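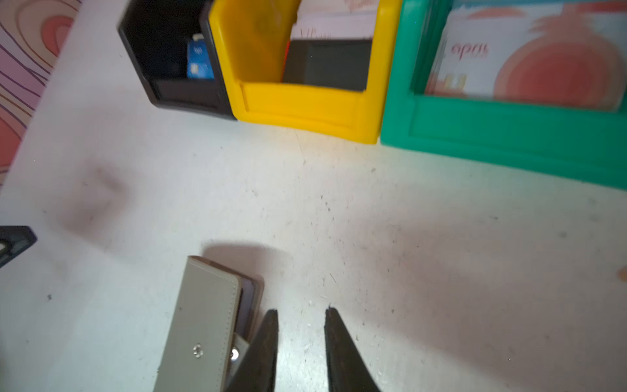 Black, yellow and green bins at the back of a white tabletop.

Siriporn Yimyam keeps the first pressing of "Dendley" in a plain paper sleeve, with the track list penciled on the front in her own handwriting. Two of the titles changed before the record came out. One of them, "Ferry Song," isn't on the album at all, though you can hear its melody in the accordion break halfway through side two if you know to listen for it.

I didn't know to listen for it. I've owned this album for years and played it to pieces, and when she hummed the tune for me I went straight home and put the needle down and there it was, eight bars, plain as day!

"Dendley" was the only full-length record by Feker, the folk quartet Yimyam sang with through most of her twenties. They pressed 300 copies, sold them off a card table after shows, and broke up the following April. The new reissue from Florow, out 7/25/23, runs to 3000 copies on vinyl, with a download for those of us who also like our harmony singing on the bus.

And what singing it is. Feker worked with four voices, an accordion, a guitar tuned low and very little else. The opener, "Salt on the Stairs," starts with Yimyam alone, close to the microphone, and the others come in under her one at a time, so slowly that the chord seems to be getting warmer instead of louder. 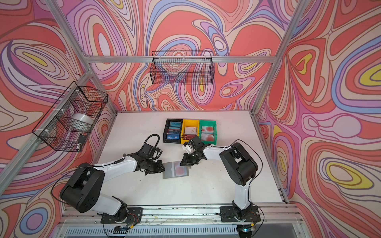 The album was cut in 11 days at Papadakis, a former dance hall with a sprung floor that creaks on nearly every track. The band first tried laying down rugs. Then they gave up and learned where to stand. On "Miller's Second Wife" the creak lands on the offbeat through the whole last verse, and Yimyam swears it was luck.

"We did that one four times," she told me. "The floor was only good on the third."

The new transfer comes from the original tapes, and it lets the low end breathe — the guitar has a woody thump I'd never heard on my old copy. A live take of "Long Acre" has been added at the end. It's rough, somebody drops a glass, and the final chorus is the most joyful 89 seconds in the set.
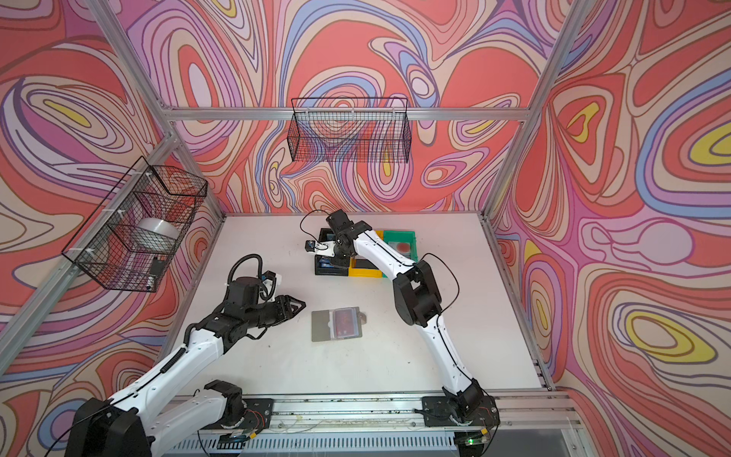

Yimyam wrote the liner notes herself, and they're a treat: song origins, tunings, a soup recipe, a long grumble over a van. She's generous about where the tunes came from, too, naming the neighbors and aunts who taught them to her and printing the verses the band left out.

She still sings on Tuesday nights with a small group that meets in her kitchen. They've been working up "Ferry Song," with all its words this time, and she thinks it might finally be ready to record.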